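Facilities and Property Records, Unit 6
Key Control and Small Item Registers

Reading for this unit: chapter 9 of the course book, sections on issue and return. Bring your draft register to class.

1. Why a register is kept

A building of any size has more keys than doors. There are duplicates, masters, keys to cabinets and padlocks, and keys left over from locks that were replaced years ago. A register ties each key to a lock, a holder and a date. Without all three, the entry is of little use when something is lost.

The case we use this term is Requena, a shared office and workshop building. When Britt-Marie Lindqvist took over its records, the list showed 2,474 entries. Only 121 had a signature beside them. The rest had been copied from an older list, and the locks on two floors had been changed in between.

2. Tags and what to write on them

A tag should carry a code and nothing else. Do not write the room number, the street address or the name of the company. A found key with an address on it means a new lock.

Colored tags help with sorting on the board. Pick the colors by zone and write the scheme down in the front of the register. Common mistakes:

- using one color for two zones after the first box of tags runs out
- changing a code without changing the board
- putting a master on the same ring as ordinary keys

A plastic tag on a small split ring is enough for most purposes. For outdoor padlocks, use stamped metal.
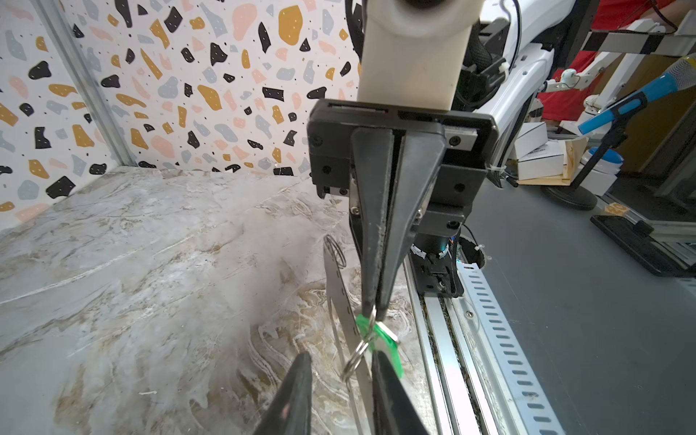
3. Issue and return

Every issue gets its own line. The line has the code, the name in block letters, a signature, the time out and the time in. If a key is passed from one person to another, it comes back to the desk first. Said El Ouafi will go over the wording of the loan slip in the second hour. Read the sample slip before then and mark anything you find unclear.

Short loans are due back by 5:30 p.m. Long loans are reviewed every October. At the review, the holder has to show the key. A phone call or an email does not count.

4. Counting and reconciling

A full count is done by two people. One reads the code from the key and the other marks the sheet. They do not swap halfway through a board. At Requena the count was split into blocks of 200 entries, and each block was signed before the next one was opened. Differences go on a separate sheet and are left alone until the count is finished.
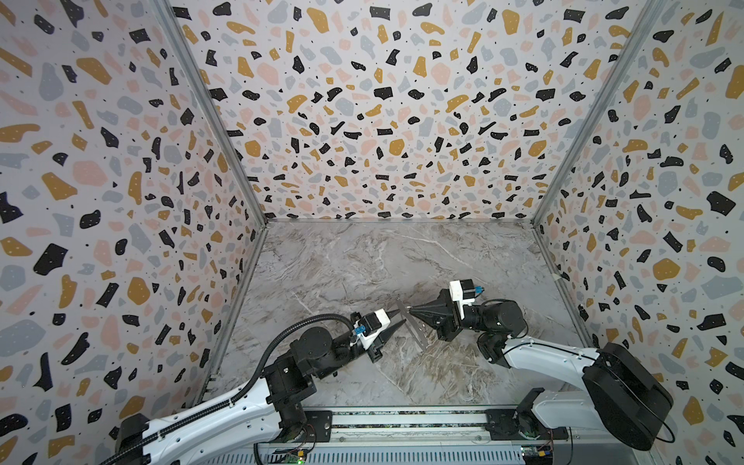

Most differences fall into one of three groups. The key is out and the line was never filled in. The key is on the wrong hook. The key is gone. The first two can usually be settled the same afternoon. Allow 14 days for the third, and then record the key as lost and decide about the lock.

The decision about the lock is made by the person responsible for the zone, and it is written down even when the answer is to leave the lock as it is. Masters are treated separately. A lost master is reported at once, whatever the hour.

5. For next time

Write one page on the Tustico file in the reader. Tustico kept two registers, one at the desk and one in the maintenance office, and they disagreed. Say which one you would keep, how you would move the entries over, and what you would do with the old book. Hand it to Helge Åberg or leave it in the tray outside the office.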